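Sourdough notebook, the rye starter again
August 7, 2025
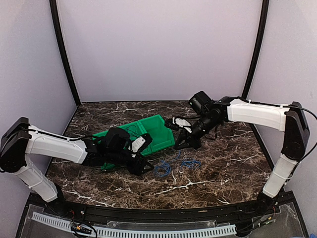
I've been meaning to write up the Plindier rye properly for ages, and as the kettle's on and the dough has another hour to go, now seems as good a time as any. Those of you who took a jar of the starter home in January will remember how sluggish it was (mine sulked for days!), and I'm happy to say it has come good with the warmer flour cupboard and a bit of patience.

Today's batch: 486 g of flour all up, mostly the Plindier wholegrain with a good handful of the white from Wumano to lighten it. Salt was 10 g, which tasted right to me last time, though I know a couple of you like it saltier. I fed the starter last night before bed and it had a lovely sour apple smell this morning, much friendlier than the nail polish whiff we were all complaining about.

I held the water back a little at first and then gave in and added the rest, because the dough felt like damp sand. Rested it, folded it, rested it again. The second fold was ten minutes late as I was on the phone, and I can't say the dough minded.

Note to self: the Hijazi tin runs narrow, so fill it only a bit over halfway. Last time I got greedy and spent the evening scraping burnt rye off the oven floor. The Cernow tin is wider and gives a flatter loaf with a better crust, and I still go back and forth over which one I like best for toast.

Caraway is down to the last spoonful in the jar, so whoever is at the shops next, please grab a bag, and some baking paper too. Page 64 of the old notebook has the version with molasses if anyone wants a darker, sweeter loaf. I'll try that one next, with a touch less water, and write down the flavour once it's had a night to settle.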